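Kioko brings hand-held grippers to the sorting bench in Brutville

BRUTVILLE, 4/15/19 - Kioko announced today that the packing team in its Brutville workshop now teaches the sorting work to machines with its own hands. Each worker holds a gripper tool and moves packages and small items in and out of steel bins, and the movements are recorded for the robot arms at the Fletton warehouse.

The program started in January with three workers and has collected 386 hours of work. The people at the bench decide which items are practiced and in which order.

"Before, my colleagues did the same lifting the whole day," said Sutrisno Hidayat, head of operations. "Now they show a task, they correct it, and they go to the next one. Their knowledge of the goods stays important for us."

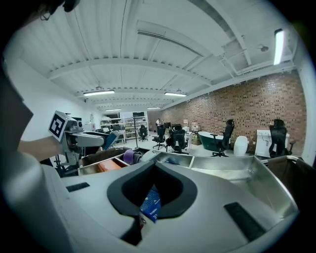
What changes for employees

No position will be closed because of the program. Workers at the bench change places every two hours and receive paid training. After the training they can apply for the new post of robot instructor, in Brutville or at the second site in Bovness.

The first arms in Fletton will take over the sorting of 416 small products.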